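Stillberg to switch off old TV signal in March

Last updated: February 2022

STILLBERG -- Homes in the Prado district will lose their old television signal in March, when the local network company Gosteo closes its last analog cable line.

The company says 107 buildings are still connected to the line. Most of the people living there have already received a letter with the date of the change and a phone number for questions.

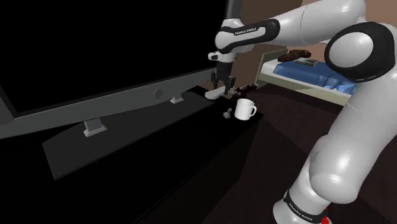 Residents who have a newer television will only need to search for the channels again. Those with an older set must connect a small receiver, and Gosteo will lend one to each home without cost for the first 9 months.

"We know that many people do not like to touch the settings," said Leif Haugland, who leads the work for Gosteo. "They can call us and we will come to the home."

The company has 2 teams for home visits. It asks residents to book early, as the last week before the change is expected to be very busy.

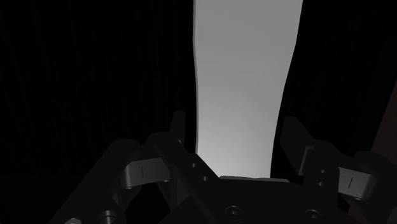 Some residents have complained that the new service carries fewer foreign channels. The old line had 97 channels in total, and Gosteo has not yet published the full new list. The company also gave advice on where to put the receiver. A dark corner may look nice, but the small buttons are hard to find there, so a lamp nearby is useful.

Internet service in Prado will not be affected by the change.

Related items
Tevance opens second repair shop in Stillberg
Road work in Prado to continue until spring
Library extends evening hours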